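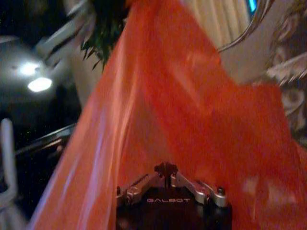 *The fabric with the light behind it. It goes from salmon pink to red-orange depending on the angle.*

# How do I get fold creases out of thin, sheer orange-red fabric without ruining it?

Posted 17/03/2026 in Fabric Care

I have a large piece of thin orange-red fabric that I want to hang as a backdrop across one end of our hall. It was folded in a drawer from August until last week and it has creases all over it. When it hangs flat against a wall you hardly see them. As soon as there is a light behind it, every crease shows.

I don't know what the fabric is. It came from a shop called Tănase that sold remnants by weight, and there was no label. It is slippery, it frays if you look at it, and it weighs next to nothing. The piece is 60 inches wide. I never measured the length but it is longer than the hall is wide.

What I have tried so far:

- Hanging it over the shower rail while the shower ran hot. The soft folds dropped out, the sharp ones stayed.
- Ironing one corner on the lowest setting through a pillowcase. No change that I could see.
- Spraying it with plain water. This left a ring on one spot, which went away when I wet the whole corner.

I'm nervous about turning the iron up. I also have to store it again afterward, so if there is a better way to keep it than folding, please include that. I have a handheld steamer (a Fenell, the small one) that I have not used on it yet.

**Tags:** sheer fabric, creases, steaming, storage

---

## Answer 1 (accepted)

Find out what it is before you put any more heat on it. Pull a few threads from a frayed edge, hold them in metal tweezers over a sink, and touch a match to the end. Have the tap ready.

- If it shrinks away from the flame, melts and leaves a hard bead, it is a synthetic, most likely polyester or nylon.
- If it burns slowly, smells like burnt hair and leaves ash you can crush, it is silk.
- If it burns fast and smells like paper, it is rayon or cotton.

A blend will give you some of each, so treat it as the more delicate of the two.

**Synthetic.** Use the steamer. Hang the piece from a rail so its own weight is on the creases, and work from the top down. Keep the steamer head a couple of inches off the cloth and keep it moving. Put your other hand behind the fabric in an oven mitt and pull down lightly below where you are steaming. Sharp creases need more than one pass. Let it cool between passes while it is still hanging, or you will only move the crease somewhere else.

**Silk.** Your water ring makes me think this is possible, though some synthetics with a finish on them do the same. Steam from further away and don't let the steamer spit. Run it into a towel first until it stops dripping. If one line won't go, iron that line only, from the wrong side, silk setting, dry iron, with a clean cotton cloth between.

**Rayon.** Be careful about pulling it while it is wet. It gets weak and it stretches. Otherwise the same as silk.

Test whichever method you pick on the end that will be nearest the floor. Look at the test patch with a light behind it as well as from the front. Shine marks from an iron can be invisible from the front and quite obvious from the back on a sheer fabric.

For storage, roll it. Get a cardboard tube from a carpet or fabric store, longer than the cloth is wide, and cover it with acid-free tissue or an old washed sheet. Roll the fabric on loosely with the grain straight, put another sheet around the outside, and tie it with cotton tape in a few places. Don't use rubber bands. They leave dents and they stick to things when they get old. Keep it lying down and out of the sun. Red and orange dyes fade faster than you would expect.

- Despina Nedelcu

> **Comment from the person asking:** Did the burn test. It melted and left a hard black bead, so it's synthetic. Steamed it last night on a rail in the hallway. Most of the creases are out. There are two long ones in the middle that I can still find if I look for them, but I know where they are. Thanks.

> **Comment from Despina Nedelcu:** Leave it hanging for a couple of days and try those two again. If you can clip a length of dowel along the bottom edge, do that, but use padded clips.

---

## Answer 2

Don't bother getting it perfectly flat. I do window displays and we hang sheer stuff all the time. If you gather it so you have soft folds running on a diagonal, small creases disappear into them. Flat and tight is the hardest way to hang thin fabric because everything shows.

Also move your light. If it is a single bright bulb right behind the cloth you get a hot spot and every line near it stands out. Put the light further back, or off to one side, or aim it at the wall and let it bounce. Use an LED. I saw a panel scorched by a halogen lamp that was too close, and it was on for less than an hour.

We use Flaltard rail clips, 2 per foot. Ordinary clothespins are okay for one evening.

---

## Answer 3

put it in the dryer on low with a damp towel, 10 min, done. works for my curtains

> **Comment from Despina Nedelcu:** I would not do this with a piece that large and that light. It wraps itself into a rope around the towel and comes out with new creases. It is also bad for an edge that already frays. If you do want to machine dry it at some point, hem it first.

> **Comment:** Agree about the hem. A narrow rolled hem, or just a line of fray stop liquid if you don't sew. Test the liquid first, it dries darker on some colors.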